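Trurdale two-arm sorting project
Progress report to Clinel, February
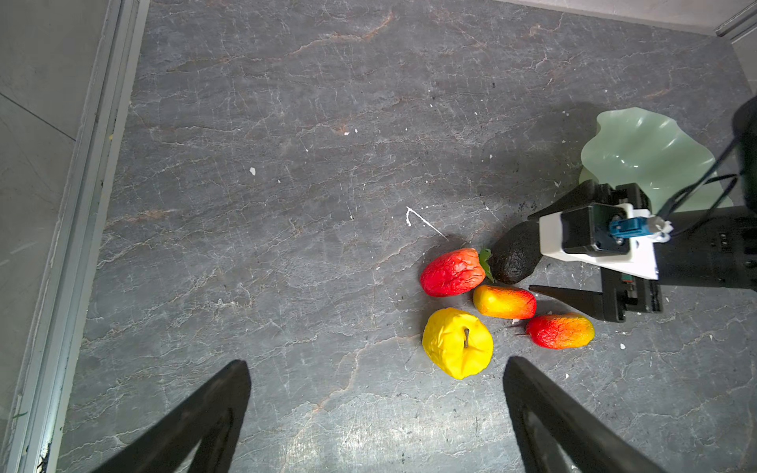
The main item in this report is the fault that stopped the two-arm station partway through the month. The rest of the work is on plan, apart from the wear tests, which have slipped and are covered at the end.

What happened

The task was picking artificial fruit and putting it in a bowl, with both arms working on the same tabletop. During an unattended stretch a little after 4 p.m., the right arm closed on the avocado, failed to lift it, and kept driving the gripper motor. The controller should have cut the current after two seconds. It did not. The motor ran stalled until the thermal cutoff in the power supply tripped. By then the motor case had reached 65 degrees Celsius, and the jaw had been pushed far enough sideways to touch the left gripper. No one was hurt. The left arm stopped on its own contact limit.

Cause

We found two problems. The first was in our software. An update to the Bruvex control package had changed the units of the stall timer from seconds to minutes, and our settings file still held the old value. We had read the release notes and missed the line. The second was mechanical. One screw in the right gripper mount had backed out, so the jaws met slightly off center and were more likely to jam on a fruit with a rough skin. Either problem alone would probably have cost us a dropped pick and nothing more.

The log shows 2481 picks completed before the stop. Going back through it, we found 356 picks where the right gripper drew more current than the left on the same kind of fruit. Those readings were recorded but no alarm was set on them. That was an oversight on our side.

What we have done

The stall timer is corrected and is now checked at startup against a short test: the gripper closes on a fixed block, and the station will not run unless the current drops in time. The right motor was replaced, although the old one still turned. All mount screws on both arms were refitted with thread lock and marked with paint. A current alarm is in place for both grippers. The emergency stop was tested on each arm separately and then together, and worked each time.

The station does not run unattended for now. We would like to go back to that in the spring, once Turcotte has finished its outside review of the safety settings.

Effect on budget and schedule

The motor, screws and the extra review time come to $3,085, which we can cover from the equipment line. We lost nearly two weeks of running time. The wear tests on the gripper jaws move to next month. The mixed-fruit tests are not affected, and the data from before the stop is still usable except for the last hour, which we have set aside.

We ask Clinel to confirm that the change to the wear test dates is acceptable. The full fault log and the revised startup procedure are available on request.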